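Juni, Werkstattbuch, Eintrag Simu / Haushaltsroboter
16:40

Heute nur Sim, Hardware bleibt liegen. Fahrgestell wartet eh noch auf die Lorente-Treiber, Purificación fragt nochmal nach.

Wohnungsszene läuft jetzt in Brultuvine durch. Gestern immer Absturz bei Schritt 886, war der Kollisionskörper vom Stock, viel zu fein vernetzt. Durch Kapsel ersetzt – seitdem Ruhe. Lauf heute bis 2429, dann von Hand gestoppt.

Tür: Scharnierreibung war auf null, ist bei jedem Rempler weggeschwungen. Jetzt 0,4, fühlt sich halbwegs echt an. Klinke noch starr, Gelenk fehlt im Modell. Vega wollte das machen?? Bitte hier eintragen wenn fertig.

Aufgabe bleibt: Teile vom Schlafzimmerboden aufsammeln, dann durch die Tür rüber ins Bad. Der lange Stock ist das Problem, Greifer (Sanari, zwei Finger) kriegt ihn nur quer zu fassen und bleibt dann am Türrahmen hängen. Idee: vor der Tür ablegen, neu greifen, längs tragen. Planer kann das noch nicht.

Bodenfarben lass ich so grell, die Segmentierung trennt Bad und Schlafzimmer damit sauber. Später mit Texturen testen, sonst lernt der nur Blau = Schlafzimer.

Licht: Schatten vom Waschbecken wurde einmal als Hinderniss in die Karte eingetragen. Schwellwert hoch, Karte neu gerechnet, 1253 Zellen weniger belegt. Muss Vega gegenprüfen.

Offen:
Klinkengelenk
Umgreifen vor der Tür
Neteo-Export, bricht mit Fehler 1567 ab, keine Ahnung
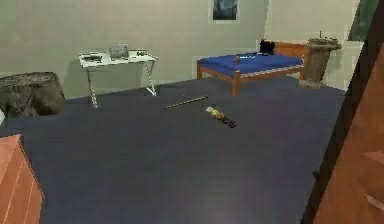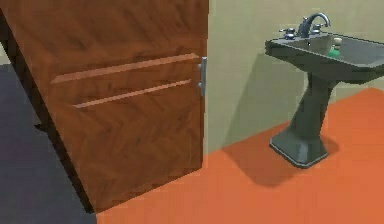
Sim-Ansichten, erst Schlafzimmer mit Stock am Boden, dann Tür offen und Waschbecken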